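Prothero shared workspace — minutes, equipment review
November
Minutes taken by Kathleen Daly
Last updated 4:15 pm

Present: Lamisi Addo (chair), Kathleen Daly (minutes), two from purchasing, one from accounts by phone, mostly on mute.

1. Previous minutes
Accepted, with the spelling of Rosus corrected in four places.

2. Ritance hand-held gripper kit
Lamisi spoke to the offer from Zodus. The kit is $4,000, plus $900 a year for support, which the brochure calls "companionship". Purchasing asked whether companionship could be declined. Lamisi will find out.

The manual runs to 76 pages, 15 of them on storing the carrying case. The part on changing fingers is a single paragraph and refers the reader to the case.

Drinks handling was taken next.

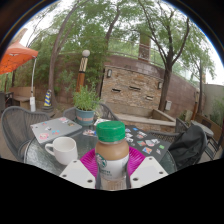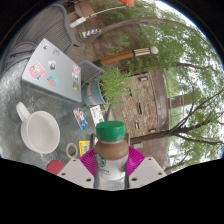
Coffee bottle between the fingers, both times.

Purchasing wanted to know how the kit compares with the Rosus one. Lamisi said the Rosus quote is cheaper until you add the fingers, which are sold separately, like batteries in 1985. Accounts came off mute to say that was a fair comparison, then went back on.

There was a longish discussion about whether spare finger plates count as consumables or equipment. The colour of the budget line depends on it. Left open.

Kathleen asked for the warranty in writing — the rep's version was generous but delivered from a moving car.

3. Actions
Lamisi: written warranty, and a price without companionship.
Kathleen: ask Rosus for a quote with fingers.
Accounts: rule on the plates.

4. Other business
The kettle. Deferred again.

Closed 3:40 pm.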